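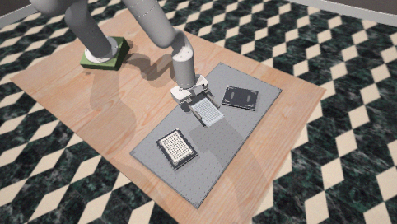 Wooden work surface, grey mat, arm on its green block. A render.

04/03/2024

First proper frogspawn of the year! I went down to the pond before breakfast in my dressing gown and wellies, not expecting much after all that wind, and there it was in the shallow end by the irises, two great wobbling clumps of it. I actually shouted. Marion Swanson put her head over the wall to see if I'd fallen in, and then of course she had to come round and look too, so breakfast was toast at the edge of the pond with a mug balanced on the slabs.

Last year we had one miserable clump and the frost got it. I've been fretting since the middle of February, when I heard the first croaking (a sort of low purring, like a moped two streets off) and then nothing at all for nine nights. I'd convinced myself the heron had cleaned us out. But no, they were only waiting for a bit of mild rain, and last night it came, and so did they. I counted 20 frogs by torchlight before I got too cold to stand still. Twenty! In a pond you could nearly step across!

Spent the rest of the morning clearing blanket weed from the deep end with the bamboo cane, very gently, twirling it up like candyfloss and leaving it heaped on the side so anything living in it can crawl back. Found a dragonfly nymph, a fat ugly marvellous thing, and a lot of water snails. The marsh marigold has buds on it. The water mint looks dead but it always does in March and I have learned to leave it alone.

Eilidh Ogilvie rang after lunch to ask if the school could have a little spawn for their tub. I said I'd rather the class came here to look, and she was all for it, so they're walking up once the tadpoles are wriggling. Must do something about the loose slab before then. Also the gate.

Henryk lent me his book on newts and I have read the whole chapter on courtship, which is much racier than I was expecting from a book with a brown cover. The males wave their tails! I have never seen a newt in our pond but Henryk has them in his and he is only down the hill, so why not. I've put a few flat stones and an old log by the north side, in case one fancies a walk.

Fleece is on the kitchen chair ready to go over the shallow end if it freezes tonight. The sky has gone horribly clear. I've been out to check on them again since supper and they were all still at it, eyes shining everywhere, and they went quiet when I trod on the gravel and started up again before I'd got back to the door.

Buy: gravel, bird seed, new torch batteries.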